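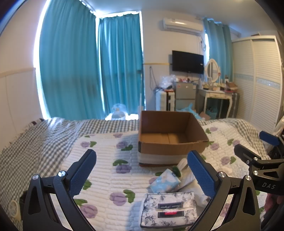
How I wash a quilted mattress pad at home (and get it flat again)

July, by the Plirville flat blog

I put this job off for far too long. My old pad went through the machine once in its first year, came out looking like a bag of porridge, and after that I just pretended it was self-cleaning. When I finally bought a new one I promised myself I'd learn to do it properly, and I now have a routine that fits into a Sunday with plenty of sitting down in the middle.

First, read the care label. I know, I know! But quilted pads vary a lot, and if yours says dry clean only then this page won't help you. Mine says 40 degrees and a gentle spin.

Strip the bed early. I start at breakfast so the pad gets the whole day to dry. Give it a good shake out of the window, then hoover both sides with the upholstery nozzle. Go along the stitching lines slowly, that's where all the fluff and crumbs collect (I eat toast in bed, I'm not sorry).

Next, deal with any marks. I mix a small squirt of washing-up liquid into a mug of cool water and dab it on with an old flannel. Dab, don't scrub, or you'll rough up the fabric and it goes bobbly. For tea I leave it on for a bit longer and dab again. Older yellow patches may fade a little and that's your lot.

Now the wash. Fold the pad in half lengthways, then feed it round the drum in a loose ring so the weight is spread out. If you ball it up, the machine thumps across the kitchen like mine did, all the way to the bin. Wash it on its own. I use half my usual amount of liquid and no softener at all, then run 2 extra rinses. If you can't get your hand in above it once it's loaded, take it to a launderette and use one of the big machines. The one on my road is called Petek and there's a decent café opposite.

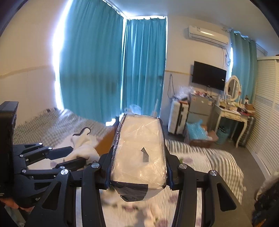

Drying is the slow bit. Over a single line it sags and the filling slides to the bottom, so I hang mine across 3 rungs of the airer like a hammock and turn it every couple of hours. Each time you turn it, pat it all over with flat hands and pinch apart any lumps you feel. If you've got a tumble dryer that's big enough, low heat with a few clean tennis balls does the same thing with a lot more noise.

Check it's dry right through before it goes back on. The edges and corners fool you, they feel done when the middle is still damp. I press a bit of kitchen roll hard against the thickest part and look for any wet. Any doubt at all, give it another night.

To put it back, lay it out and smooth from the centre towards the corners. If it's come out a bit wavy, don't panic, it mostly settles after a night or two of being slept on. You can go over it with a cool iron through a tea towel but I've only bothered once.

I do the whole thing every 4 months, and in between I just hoover it when I change the sheets. If you've got a pet that sleeps on the bed you'll want to do it more often than that.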